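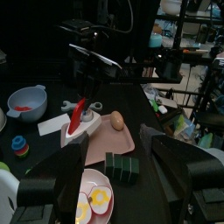 *Wrist camera, near arm, with the far arm over the toy iron.*

The two-arm cell at Belurbridge was due its service, and I spent most of two days on it. These are my notes on what I did, in the order I did it, with the numbers I will want next time.

The cell is a pair of arms facing each other over a black table, each with a two-finger gripper and a small camera at the wrist. Lilibeth Lagman runs it for the Relitwood project. She had written two faults in the log. The near gripper was closing short on thin parts, and the picture from its camera dropped out when the wrist was turned hard over. Neither was bad enough to stop work, so both had been left for me.

## Fingers

I started with the near gripper. With the air of someone who has done this before, I put the feeler gauge between the tips and got a gap at full close that should not be there. The drive reported itself home. The fingers are held on by two screws each, and on the left finger both had backed out slightly. The finger could rock a little under load and the tip would lift away from its partner.

Screws out, threads cleaned with a wire brush and solvent, new thread lock, screws back in with the torque driver. I used the medium-strength compound. Whoever built the gripper used the same, going by the residue, but not much of it.

The finger pads are grey and glued on. One corner of the right pad had lifted. I cut it off, scraped the face, wiped it down and fitted a new one from the strip in the drawer. The glue wants 12 hours before it sees any real force, so that job went in at the end of the first day and the gripper was left open overnight. If you do the pads first thing in the morning you lose the whole day. I have made that mistake at another site.

After the pads are on, the gripper has to be homed again. Pad thickness varies between strips and the controller takes its zero from the fingers touching. Run the homing routine twice and compare. The second reading was 1,088 on the encoder and so was the first, and that is the figure I have written inside the cabinet door.

## Camera and cable

The dropout took longer. Ramil Umali had already swapped the camera for the spare in an attempt to fix it, and the fault stayed put, which told me to look at the cable. I moved the wrist by hand through its range with the live picture up on the laptop. At one end of the travel the picture froze, and when I backed off it came back after a second or so.

The cable loop was too short. Someone had added a tie close to the wrist to tidy it, and this took all the slack out of the last joint. At the end of the travel the plug was being pulled sideways in its socket. I cut the tie, let the loop out and put a new tie further back on the forearm, with a turn of soft tape under it. The plug had a slightly bent shell, so I changed the cable as well. It is a stock length and there are two left in the box.

A loose loop looks untidy and people will want to tie it down. Please don't. If it catches on something, move the something.

I checked the far arm for the same thing. It had plenty of slack and I left it alone.

## Camera bracket and calibration

Once the spare camera was in, the old calibration for that wrist was no use, although the cell had been running on it. Yufang Jia confirmed that picks had been landing a few millimetres to one side for as long as the spare had been fitted. I tightened the bracket, marked the screw heads with paint pen, and ran the hand-eye routine with the printed board.

The routine asks for 18 poses. It will accept fewer, and the result will look fine on screen and be poor at the edges of the table. I did all of them, with the board flat for the first half and propped on a wedge for the rest. Lens focus is set by a small ring and it should be checked before the first pose. Touch it afterwards and you start again.

Alfredo Aquino asked whether the far camera needed doing too. It did not strictly need it, but both arms share one table frame and I prefer them to be done on the same day.

## Checks with objects

For the test I used what the project uses, which is toy kitchen stuff. Plain blocks are easier to measure but they tell you very little about grip. The iron on its pink tray is a fair test of the far arm, which has to come down to the red handle at an angle. The light grey wrench lying behind it is flat enough to show up a gripper that closes short. The egg rolls. The fried eggs on the plate with the wavy rim are the worst of the lot for the near gripper, and were the parts Lilibeth had complained about.

I ran the near arm on the fried eggs until I was bored. It picked them up every time bar one, and on that one the finger came down on the plate rim. That is a planning matter and I have passed it to Kristine Ocampo. I then turned the wrist to its limit and back for around ten minutes with the picture recording, and had no dropouts.

## Left to do

- The near gripper has a faint click on opening. I could not find it and it does no harm that I can measure. Listen for it.
- Order more pad strip. The piece in the drawer will do one more finger.
- The spare camera is now the working camera, so there is no spare. The old one goes to Catacutan for testing.
- Log the serial numbers when you swap anything. I had to read them off with a mirror.
- Next full service is in July. Check the paint marks on the finger screws before then if the grip feels off.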